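Does a Folding Method Save Anything? Report on the T-Shirt Task

Tullio Greco
Practical Studies project, Viterness building

1. Why I picked this

Our module asked for a claim from everyday life that could be tested without a lab. I chose one I have heard all my life, which is that there is a right way to fold a T-shirt and that people who do it the right way are quicker, neater and fit more in a drawer. The handout from Curkmont, the laundry advice site our tutor pointed us to, states this as plain fact. It gives no numbers. I went in doubting it and I should say so at the start, because it may have coloured what I noticed.

2. What the methods ask for

I compared 2 methods. The first is the flat fold: lay the shirt face down, bring in the sides, fold up from the hem. The second is the hang fold, where the shirt is lifted by the shoulders, stretched out in the air, allowed to drop straight and only then laid down and folded. The handout says the hang fold "lets gravity do the ironing". I found this hard to believe of a cotton shirt that has been sitting in a heap.

The stretch is the part everything depends on. You need a good hold at both shoulders and an even pull. If you catch the cloth too far along, the sleeve falls outside your grip and hangs there on its own, and then you have to decide whether to start again or tuck it in later. The instructions skip over this completely.
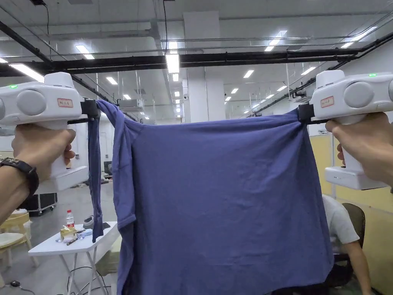 A dark shirt also makes the creases harder to judge. With navy cloth under ceiling lights I marked several folds as smooth and changed my mind when I turned them the other way. For the second half of the work I used a pale shirt for scoring and kept the dark one for practice, so the two halves of my notes cannot be compared as neatly as I would like.

3. What I did

I folded each way 13 times, on a table, in the same large room. Every finished shirt was scored for straight edges, visible creases and whether it stayed shut when picked up. Başaran, who shares the workspace, scored them as well without being told which method I had used. We did not always agree. On 9 of the folds our scores differed enough that we had to talk it over, which tells me the scoring sheet was too loose. "Fairly neat" should never have been one of the boxes.

4. Results

The hang fold gave straighter side edges. I did not expect that and I checked the sheet twice. It did nothing I could measure for creases across the body. Shirts that began wrinkled ended wrinkled, by either method.

On speed, the flat fold won early on and the gap closed as I got used to lifting the shirt properly. Whether it would have closed completely I can't say, as I stopped when the room was needed.

As for drawer space, I could find no difference worth reporting. A folded shirt is as thick as the shirt.

5. Problems

One person did all the folding, and that person wanted the handout to be wrong. The Mirneo timer app also lost part of a session in March, and I left those times out instead of guessing them. I would repeat this with several folders and a stack of identical shirts straight from the dryer.

6. What I would accept

Lifting and stretching the shirt first helps with the edges. The rest of the claim looks to me like habit passed on with confidence. I still fold mine flat.

14 shares | 2 comments

Related
Do Drawer Dividers Do Anything?
Pegging Out: Hem or Shoulder?
Notes on Writing a Scoring Sheet

Contact the Practical Studies office | © Viterness student projects | Back to top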